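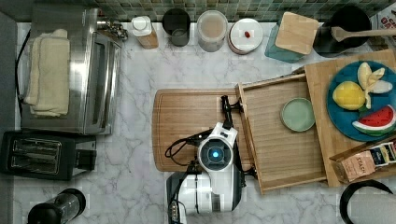 Who is running the kitchen demo on Monday? Wafula Temba, with Peninah Rugemalira at the door.

Item 3. Open day at Clusedell. The arm will be shown at the counter in groups of six, first group at 4. Play food only. 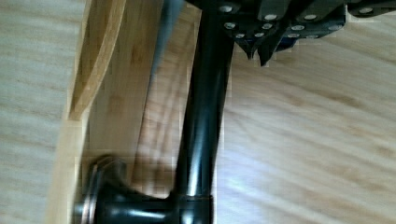
Peninah asked for a rope between visitors and the arm. Agreed. Wafula to bring one from Tultton.

Item 4. Sign-ups stand at 376, mostly families. Extra slots put off to the July meeting. 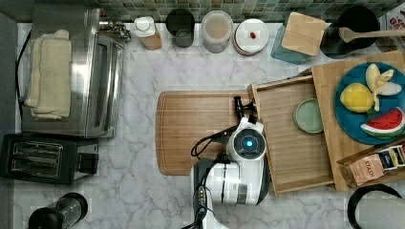 Wafula will send the group list to Athumani before the weekend.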